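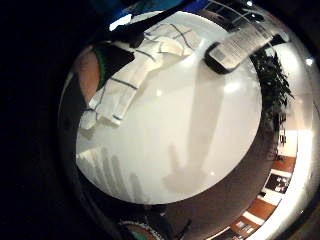
The round white table by the plant, with the folded grid sheet.

Small tables of the house, 10 May 2022

I moved to this apartment in October, and since then I have come to know our tables as they are on a usual day. My friend Rhys Costigan asked me to write about them, so I make a start with the round one, which is my favorite.

The top is glossy and it takes every reflection from the room. In the afternoon the shadows on it are soft and gray, and I like them more than any tablecloth. The plant stands close on one side. I call it Hầu, and it drinks more water than I expected.

The white piece with thin dark lines has been folded several times, and one corner hangs a little over the rim. Near it there is a small black thing with a pointed shape. On the other side lies a dark device with a white printed label over most of it. The print is too blurred to read in the picture.

I bought the table second-hand for 100 dollars, together with two chairs. The seller wanted more, but one chair was weak in the leg and I had to glue it. I clean the top with a soft cloth and a very little soap. Please do not use a rough sponge on a surface like this, it will lose the shine.

The kitchen table will come next, when I have finished painting the wall.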